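Agency statement shows $3,744 gross but I was paid $2,085. Which deductions are normal?

Last updated: March 29, 2020

I did a two-day lookbook and e-commerce booking for a knitwear label called Gamov last August and was finally paid for it. 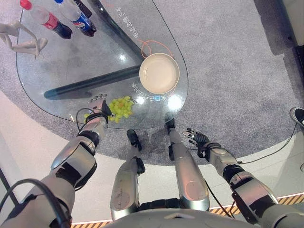

The booking went through Bright, my placement agency in the city. My mother agency is Gurness, a small office in Drustcombe that signed me first and placed me with Bright. My agreement with Bright says 20 percent commission on gross model fees. It also says "reasonable promotional and administrative expenses" can be recovered from earnings.

The gross fee on the statement is $3,744, which matches the booking confirmation. The deposit was $2,085. Twenty percent of the gross is $748.80, so I expected $2,995.20. The remaining $910.20 is broken out like this:

Mother agency: $374.40
Comp cards (40): $96.00
Web page and package fees: $120.00
Messenger and prints: $44.80
Advance fee: $187.20
Misc. account charge: $87.80

Payment arrived 13 weeks after the second shoot day. I didn't ask for an advance, at least not in writing. The booker told me the mother agency line is standard and that everybody pays it. I have no agreement with Gurness that mentions a percentage paid by me. It says only that they "will be compensated by the placement agency."

Which of these are normal, and which can I dispute without wrecking the relationship? I'm in the US and have been working for a year.

hemstitch_q

--

platform_wedge

Taking the lines one at a time. I handled model accounts at a mid-size agency for several years, so this is how we did it. It isn't legal advice.

Mother agency, $374.40. It comes to exactly 10 percent of gross. In the usual arrangement the placement agency pays the mother agency out of its own commission. With a 20 percent model commission and a 10 percent mother agency share, Bright keeps 10 from your side plus whatever service fee it billed the client. You pay 20 percent in total. On your statement you paid 30. Some contracts do put the mother agency share on top, but it has to be written down somewhere you signed. The wording you quote from Gurness points the other way. Dispute this one first. It is the biggest line and you have the best paper for it.

Comp cards, $96.00. Normal to charge. The rate for 40 cards is on the high side but not unusual for a short run. Ask for the printer's invoice. Also ask where the cards are, as models are entitled to carry their own and often don't get them.

Web page and package fees, $120.00. Common. Usually it is an annual charge divided into months. Check that it wasn't also taken on an earlier statement for the same period. Double posting happens a lot when a model has gone several months without earnings and the charges pile up as a negative balance.

Messenger and prints, $44.80. Normal if itemized. Ask for dates.

Advance fee, $187.20. It is 5 percent of gross. An agency charges it when it pays the model before the client has paid the agency. At 13 weeks I'd want to know when Gamov's payment cleared. If the client paid first, nothing was advanced and the fee has no basis. Many agencies tick the advance box by default at signing, so look at your onboarding forms before you write to them. If you find a standing request for advances, revoke it in writing now.

Misc. account charge, $87.80. Not acceptable as described. A charge with no description can't be checked by you or by their own bookkeeper. It may be something legitimate, such as a wire fee or a car from an earlier job, but they need to name it.

Write to accounting and copy your booker. Bookers do not control the ledger and generally don't know what is on it. Keep it short:

"Please send the full account ledger from the date of signing, the receipts supporting the expenses on this statement, and the date the client's payment was received. Please also identify the contract clause for the mother agency deduction."

A request like that is routine. We had several a month and it affected no one's bookings.

One more item. Check whether the $3,744 includes usage. For lookbook and e-commerce work the day rate often covers web use for a fixed term, and anything past that (paid social, in-store, packaging) should be billed separately. The term will be on the booking confirmation, not on the statement. If it was a one-year term from August, put the expiration date in your calendar and look at the label's site when it comes.

--

tallgirl_runs

All agencies do this. I had the same thing, complained, and got a small credit back for cards. You need a new agency tbh. Also 13 weeks is fast, I have waited way longer.

--

second_option

Mostly agree with platform_wedge, with two additions.

First, don't rely on the 20 percent figure alone. Read the definition of "gross model fees" in the Bright agreement. If travel reimbursement or a fitting fee was rolled into the $3,744, commission may have been taken on money that was only a reimbursement. I had a train fare commissioned that way on three statements before I noticed it. They corrected it the same week I asked.

Second, write to Gurness separately and ask what they were paid on the Gamov booking. If Bright remitted $374.40, then the money did go to them and the question is only whose share it came from. If Gurness received a different amount, or hasn't been paid yet, the line on your statement needs explaining by Bright before anything else is settled. A mother agency has every reason to answer you quickly on this, as it is their money too.

Regarding payment time: the terms on a client invoice are often 30, 60 or 90 days, and 13 weeks is 91 days. It is possible that Bright simply paid you when the client paid. In that case the advance fee is wrong on its face, and I would quote those two dates side by side in the email.

Save the statement as a PDF before you send anything. Online portals overwrite old statements when a correction is posted, and you'll want both versions for your tax return.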